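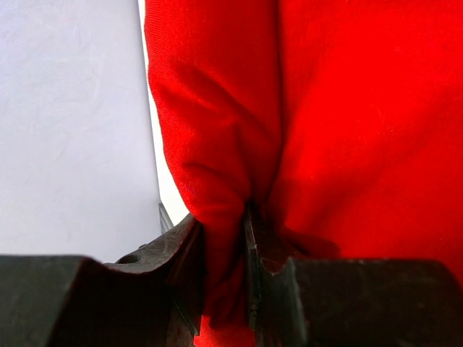

Onyekachi Olaniyan은 중간 발표를 듣고 나서, 그리퍼가 닫혔다는 신호와 천을 잡았다는 판단을 왜 같은 변수에 저장하느냐고 물었습니다. 닫힌 손가락 사이에 천이 한 겹 있을 수도 있고, 여러 겹 있을 수도 있고, 아무것도 없을 수도 있는데, 프로그램은 이 세 경우를 모두 grasped = true로 적는다는 지적이었습니다. 저는 그 자리에서 대답을 잘 하지 못했습니다. 이 보고서의 앞부분은 그 질문에 대한 늦은 대답입니다.

2021년 1월 5일
작성: Tane Pirihi

1. 과제의 범위

과제 이름은 Stallow입니다. 두 로봇 팔이 한 작업대에서 옷감을 다룰 때 필요한 제어 소프트웨어를 만드는 것이 목표입니다. 9월에 시작할 때에는 천을 펴고 접는 것까지 계획했지만, 범위가 너무 넓어서 지도 교수님과 상의한 후에 줄였습니다. 최종 범위는 잡기 상태의 판단, 두 팔의 동작 순서 조정, 그리고 로그 도구입니다. 접기의 품질은 평가하지 않았습니다.

경로 계획은 Joltesmont 연구실에서 쓰고 있는 Vurnico 라이브러리를 그대로 사용했습니다. 저는 그 위에서 명령을 보내는 층을 작성했습니다. 로그를 다시 재생해 보는 도구는 새로 만들었고, 이름은 Akinola라고 붙였습니다.

2. 잡기 상태의 판단

처음 버전에서는 손가락의 간격만 보았습니다. 간격이 기준값보다 작아지고 모터 전류가 올라가면 잡은 것으로 처리했습니다. 단단한 물체에서는 이 방법으로 충분했습니다. 그러나 천은 눌리기 때문에 간격이 거의 0에 가까워도 천이 안에 있을 수 있고, 얇은 천 한 겹은 빈 손과 구별하기가 어렵습니다.

그래서 상태를 하나의 변수에서 분리했습니다. 첫째 변수는 손가락의 상태(열림, 움직임, 닫힘)이고, 둘째 변수는 내용의 상태(없음, 있음, 모름)입니다. 둘째 변수는 손목 카메라의 영상에서 계산합니다. 손가락 끝 사이의 작은 영역을 잘라서 천의 색이 그 안에 얼마나 있는지 보고, 손가락 바로 위의 주름 방향도 같이 봅니다. 천이 당겨지고 있으면 주름이 잡힌 점에서 위로 퍼지는 모양이 됩니다. 이 모양은 색보다 조명의 영향을 적게 받았습니다.

"모름"을 넣은 것에 대해서는 의견이 나누어졌습니다. 상위 프로그램이 복잡해진다는 반대가 있었습니다. 저는 모름일 때의 행동을 한 가지로 정해서 이 문제를 줄였습니다. 팔은 그 자리에 멈추고, 조금 위로 움직인 다음, 영상을 다시 읽습니다. 두 번째에도 모름이면 손가락을 열고 계획을 다시 요청합니다.

판단 규칙을 조정하기 위해 손목 영상 2,315장에 직접 표시를 했습니다. 이 중에서 856장은 조정에 쓰지 않고 확인용으로 따로 두었습니다. 표시 작업을 혼자 했기 때문에 기준이 날마다 조금 달라졌을 가능성이 있습니다. 특히 천의 끝만 살짝 물린 경우를 처음에는 "없음"으로, 나중에는 "있음"으로 표시한 것을 발견해서, 그런 영상은 전부 다시 보았습니다.

3. 두 팔의 순서 조정 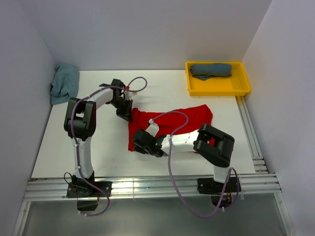

그림 2. 작업대 가운데의 빨간 천과 두 팔.

두 팔의 작업 영역은 가운데에서 많이 겹칩니다. 한 팔의 아래팔이 천 위를 길게 지나가면, 다른 팔이 갈 수 있는 곳은 크게 줄어듭니다. Vurnico는 한 팔의 경로를 계산할 때 다른 팔을 고정된 장애물로 봅니다. 다른 팔이 움직이는 중이면 계산이 시작된 순간의 자세가 사용되고, 결과가 나왔을 때에는 이미 오래된 자세가 됩니다.

저는 작업대를 격자로 나누고 각 칸에 예약을 걸었습니다. 팔은 경로를 실행하기 전에 지나갈 칸을 모두 예약해야 하고, 예약을 얻지 못하면 기다립니다. 그리퍼만 예약하면 안 되고 아래팔과 팔꿈치의 부피도 넣어야 합니다. 첫 시험에서 저는 그리퍼만 넣었고, 시뮬레이터에서 아래팔이 서로 겹쳤습니다.

예약 방식에는 교착 상태의 위험이 있습니다. 왼팔이 A 구역을 가지고 B를 기다리고, 오른팔이 B를 가지고 A를 기다리는 경우입니다. 해결 방법은 단순합니다. 필요한 칸을 한 번에 모두 요청하고, 하나라도 얻지 못하면 아무것도 가지지 않습니다. 이렇게 하면 교착은 없어지지만, 긴 경로를 가진 팔이 계속 기다리게 될 수 있습니다. 그래서 기다린 시간이 긴 요청에 우선순위를 주었습니다.

천에는 다른 문제도 하나 있습니다. 한 팔이 천을 누르고 있는 동안에는 팔이 멈추어 있어도 작업이 끝난 것이 아닙니다. 처음에는 팔이 정지하면 예약을 풀었는데, 그러면 다른 팔이 그 칸으로 들어올 수 있었습니다. 지금은 "누름 유지" 상태를 따로 두었고, 이 상태의 팔은 상위 프로그램이 명시적으로 놓으라고 할 때까지 칸을 유지합니다.

4. Akinola와 시간 문제

가장 시간이 많이 걸린 오류는 제어와 관계가 없었습니다. 재생 도구에서 보면 손가락이 닫히기 전에 내용의 상태가 "있음"으로 바뀌는 기록이 여러 번 나왔습니다. 저는 판단 규칙이 틀렸다고 생각하고 규칙을 몇 번이나 고쳤습니다.

원인은 시계였습니다. 관절 값은 제어 컴퓨터의 시간으로 저장되고, 영상은 영상 컴퓨터의 시간으로 저장되는데, 두 시계가 400 ms 어긋나 있었습니다. 지금은 Akinola가 기록을 시작할 때 두 컴퓨터에 같은 신호를 보내고, 차이를 파일의 첫 부분에 적습니다. 재생할 때에는 그 값으로 시간을 맞춥니다. 이전의 기록은 차이를 알 수 없는 것이 많아서 버렸습니다. 아까웠지만, 잘못된 시간으로 규칙을 조정하는 것보다 낫다고 판단했습니다.

재생 화면에는 고정 카메라의 영상, 손목 영상, 예약된 칸이 나란히 나옵니다. 상태가 바뀐 시점에는 표시가 생기고, 그것을 누르면 그 시점으로 이동합니다. 이 기능은 하루 만에 작성했는데 제가 제일 자주 사용한 기능이 되었습니다.

5. 남은 문제

색에 의존하는 부분이 아직 남아 있습니다. 빨간 천은 흰 배경과 잘 구별되지만, 어두운 회색 천은 그리퍼의 색과 비슷해서 같은 규칙을 쓸 수 없습니다. 주름 방향만 사용하는 버전을 시작했으나 완성하지 못했습니다.

또한 천이 몇 겹 잡혔는지는 지금의 방법으로 알 수 없습니다. Olaniyan의 질문 중에서 이 부분에는 아직 대답하지 못합니다. 손가락 간격과 전류를 같이 기록해 두었으므로, 다음에 이 과제를 맡는 학생은 그 기록부터 볼 수 있습니다. 파일 형식에 대한 설명은 저장소의 docs 폴더에 있고, 예약 칸의 크기를 바꾸려면 설정 파일에서 두 팔의 값을 모두 바꾸어야 합니다. 한쪽만 바꾸면 프로그램이 오류 없이 시작되므로 주의가 필요합니다.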